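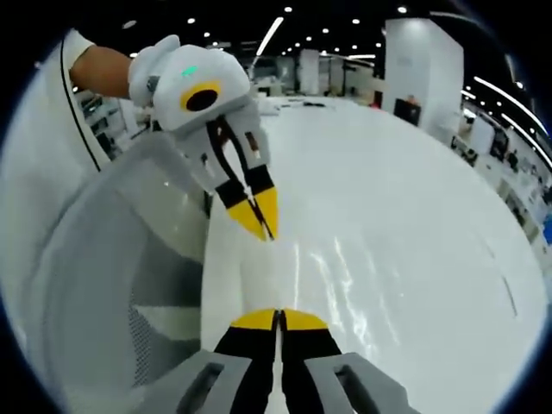
*阅读时长:4 分钟*

# 白色高光桌面有雾状划痕,还能自己抛回来吗?

**Brenda Cabral** 发表于 9月2日 · 分类:家具与保养

家里有一张白色高光面的大桌子,牌子是 Vendivetti,桌长将近 140 厘米,平时吃饭、孩子写作业、我办公都在上面。买的时候店里说是烤漆面,说明书上只写了“高光饰面”,没有写具体工艺。

现在的问题有三种,我分开说。

一是细划痕。正面看不出来,傍晚灯一开,斜着看全是一圈一圈的细纹,灯下面那一块最明显。指甲划过去没有感觉。

二是有一块发雾,大概一个餐盘那么大,在我常坐的位置。之前有一段时间我用厨房的去油喷剂擦桌子,后来停了,这块雾没有消失。擦干净之后刚开始好一点,过一会儿又是老样子。

三是靠近桌边有一道深的,指甲能卡住,是搬家时留下的。长度跟一根手指差不多,没有露出底下的颜色,还是白的。

我问过一个上门修家具的师傅,看了照片报价 488 元,说是整面打磨抛光,深的那道另外补漆,补漆的钱到现场再定。我觉得有点贵,又怕自己动手弄得更糟。网上有人说用牙膏,有人说用汽车蜡,还有人说直接上砂纸,说法差得太远了。

想问:

- 细划痕和发雾的地方,自己在家能不能处理?
- 牙膏到底行不行?
- 那道深的,是不是只能找师傅?
- 以后平时应该用什么擦?

手头有一瓶别人送的 Vekurley 汽车抛光剂,瓶子上写“细”,没开过。如果能用我就不另外买了。

---

**漆面老丁**

先把面层弄清楚,再谈怎么修。市面上叫“高光白”的桌子,至少有几种做法:真正的烤漆、贴的亚克力板、贴的 PET 膜、还有玻璃。店员说烤漆不一定就是烤漆。

看侧边和底面。如果桌面转到侧边是连续的,没有接缝,摸上去圆滑过渡,多半是漆。如果侧边能看到一条封边,颜色和桌面稍微差一点,那很可能是贴板或者贴膜。再把头伸到桌子底下看背面边缘,有时候能看到漆雾飘过去的痕迹,那就是喷的。

玻璃最好认,敲一下,声音和手感都不一样,而且你说的这种细纹玻璃上不容易出。

贴膜的我建议不要抛。膜很薄,磨穿了没有办法补,只能换面板。下面说的都是按漆面来。

**细划痕**

可以自己做,不难,就是费胳膊。

1. 桌面先用清水加一两滴洗洁精擦一遍,再用清水擦,擦干。沙粒、面包屑一定要清掉。
2. 找一个不显眼的角落,手掌大小就够了,先试。
3. 细抛光剂挤一点在海绵或者超细纤维布上,点涂开,再来回擦。横着走一遍,竖着走一遍,力气不用大。
4. 换一块干净的布把残留擦掉,打灯斜着看。
5. 角落没问题再做大面,一小块一小块来,不要一次涂满整张桌子,干在上面很难擦。

你那瓶写“细”的可以先拿来试角落。背面成分表看一下,如果写着含蜡或者含硅油,擦完会显得很亮,但那是填上去的,过一阵子细纹会再出来。这种产品能用,只是你要知道它做了什么。

**发雾的那块**

分两种情况。一种是残留,去油喷剂里的东西没擦净,一层一层积在上面。一种是漆面本身被弄伤了。你说擦完好一点又变回去,我偏向先当残留处理:温水湿布敷几分钟,擦掉,换水再来,多做几遍,完全晾干后再看。还是雾的话,用上面的办法抛。抛完仍然雾,那就是伤得比较深,手工很难救。

**深的那道**

没露底色是好事。不过指甲能卡住,靠抛是抛不平的,要把周围的漆磨低到跟沟底一样,等于把漆磨薄。别人说的砂纸指的是 2000 号水砂,这个我不反对,但要蘸水、要垫平的垫块,磨完一片哑,必须再抛回来。没做过的人在桌边做这个,很容易把边角磨穿,边角的漆本来就薄。

我的建议是这道留着,或者单独让师傅点补。点补完近看能看到一个小点,要有心理准备。

**牙膏**

不建议。牙膏里的颗粒粗细不统一,不同牌子差别很大,有的擦完反而一片雾。你已经有抛光剂了,没有必要用它。

---

**Vikasix 住户**

我家也是白的高光桌,跟楼主的牌子不同。我用牙膏擦过,没什么问题,挺亮的,不过我那个划痕本来就不多。

另外 488 不贵吧,我们这边上门费就要收一笔。楼主可以问问他打磨完给不给上保护。

> **漆面老丁** 回复:牙膏有些能用,问题是你事先不知道手里这支行不行。角落试过再说。

> **Brenda Cabral** 回复:我问了,他说保护另算。

---

**住在 Lagos 的阿敏**

我说说平时怎么擦,前面那位修的部分讲得够细了。

我在这边开一家小甜品店,柜台和两张客桌都是白色高光漆面,每天要擦很多遍,所以踩过不少坑。这里灰大,尤其是干季,从 11 月开始,早上开门桌上就是一层细土。刚开店那阵子我拿干抹布直接擦,没多久桌面就全是楼主说的那种一圈一圈的纹。灰就是磨料,干擦等于拿它磨桌子。

现在的做法:

- 先用软毛掸子或者吹的办法把浮灰弄走,再用湿布擦。
- 布要拧到不滴水,擦的时候顺一个方向走,不画圈。画圈留下的纹在灯下最显眼,顺着一个方向的不太看得出来。
- 擦完马上用另一块干的超细纤维布收水,不然有水印。
- 布单独洗,不放柔顺剂,不和毛巾混在一起。标签剪掉,标签的边会刮。
- 油渍用稀释的洗洁精,不用去油喷剂,也不用酒精湿巾。酒精偶尔擦一下我没发现有什么事,天天擦的那张桌子后来光泽明显差了。
- 百洁布绿的那一面不要碰桌子,魔术海绵也不要。很多人不知道魔术海绵是磨的。

孩子写作业的话,底下垫一张软的桌垫。注意有些透明软垫放久了会跟漆面粘在一起,揭下来有一片印子,夏天更容易。我店里粘过一次,那块印到现在还在,拿菜单架挡着。买之前问清楚能不能用在漆面上,买回来隔几天掀一下透透气。

笔记本电脑底下的脚垫也要看,沙子嵌在脚垫里,拖一下就是一道。陶瓷碗、马克杯底部那一圈没上釉的地方很糙,垫杯垫,拿起来放,不要推。

还有楼主办公坐的位置,手腕和袖口老在同一个地方蹭,扣子、手表都会刮。我店里收银那一边就是这样,磨得比别处快,后来铺了一块毛毡才好。

抛光我也自己做过,手抛一张客桌用掉一个下午,第二天胳膊酸。效果比找人机抛差一点,客人看不出来。如果整张桌子都要做,又不想受累,找师傅也说得过去,让他先抛一小块给你看,满意再做全部,钱也谈清楚。

---

**Brenda Cabral** 补充

趴到桌子底下看了,侧边没有接缝,底面边缘有一圈飘上去的白雾,应该是漆。

发雾的地方用温水敷了几遍,比原来淡了,靠里的一半基本看不出来,靠外的一半还有。角落用那瓶抛光剂试了一小块,成分表上写了含蜡,擦完细纹确实少了很多,先观察一段时间再说。

深的那道不打算自己动。已经跟师傅说只补这一处,等他报价。

再问一句,抛光剂擦完的那块比旁边亮,灯下能看出分界,是不是大面都做完就一致了?

> **漆面老丁** 回复:都做完就一致。蜡的那部分会慢慢退,你过几周拿湿布擦一遍再比。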